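Saatgut im kleinen Betrieb: Tipps für Lagerung und Keimprobe

Viele kleine Höfe und Hausgärten gewinnen ihr Saatgut selbst. Die Ernte ist meistens gut, aber im Winter geht dann viel verloren, weil es zu feucht oder zu warm liegt. Ich habe die folgenden Hinweise in unserem Gemüsebetrieb bei Wurnitz gesammelt, einige kommen auch von Kollegen.

Trocknen

Bohnen und Erbsen bleiben in der Hülse, bis diese beim Biegen bricht. Danach werden sie ausgepult und in einer dünnen Schicht ausgelegt, im Schatten und mit Luftzug. Nicht auf die Heizung legen und nicht in den Backofen, auch nicht bei kleiner Stufe. Tomatensamen trocknen am besten auf einem Teller aus Porzellan. Auf Küchenpapier kleben sie fest, und man bekommt sie nur mit Papierresten wieder ab.

Reinigen

Grobe Teile nimmt man mit einem Sieb heraus. Den Staub und die leichten Spelzen kann man im Freien wegblasen, indem man die Samen langsam von einer Schüssel in die andere schüttet. Boglárka Deák stellt dafür einen kleinen Ventilator auf die niedrigste Stufe — bei Salat ist aber auch das schon zu stark. Was daneben fällt, kehrt man gleich zusammen und mischt es nicht mehr unter die saubere Partie.
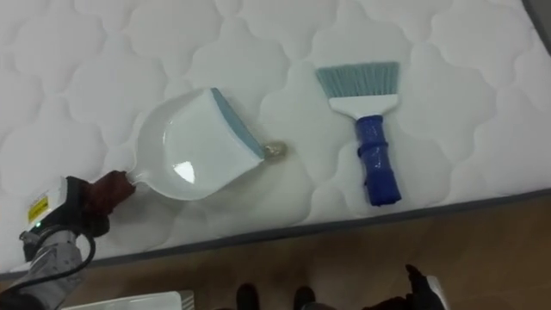
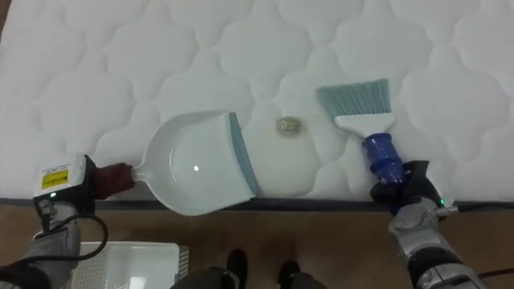
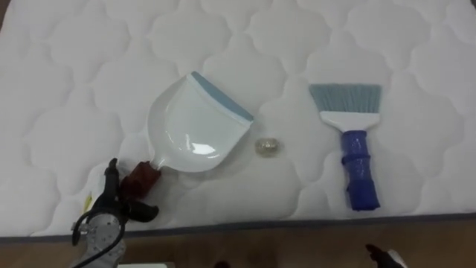 Kehrschaufel mit blauer Gummilippe

Lagern

Schraubgläser sind für trockene Samen gut geeignet, für halbtrockene sind sie gefährlich, denn darin beginnt schnell der Schimmel. Wer unsicher ist, nimmt zuerst Papiertüten und füllt erst nach zwei Wochen um. Auf jede Tüte gehören Sorte, Erntejahr und Beet. Bei uns steht zum Beispiel »Illurden, Beet 2«, das ist unsere alte Buschbohne. Der Raum soll kühl, dunkel und gleichmäßig in der Temperatur sein. Ein Dachboden ist im Sommer zu heiß.

Keimprobe

Im März, vor der Aussaat, machen wir die Probe. Man zählt 100 Samen ab, legt sie auf ein feuchtes Tuch, rollt es ein und steckt es in einen offenen Beutel. Das Tuch darf nie austrocknen, es soll aber auch nicht tropfen. Die gekeimten Samen werden gezählt und die Zahl ist dann gleich der Prozentwert. Ist er niedrig, sät man dichter, oder man kauft für dieses Jahr neues Saatgut.

Bei Möhren und Pastinaken lohnt sich die Probe jedes Jahr, denn sie verlieren ihre Keimkraft schnell. Tomaten halten wesentlich länger.

Jhair Huamán hat gefragt, ob man Saatgut auch einfrieren kann. Ja, wenn es wirklich trocken ist. Das Glas muss nach dem Herausnehmen geschlossen bleiben, bis es Zimmertemperatur hat.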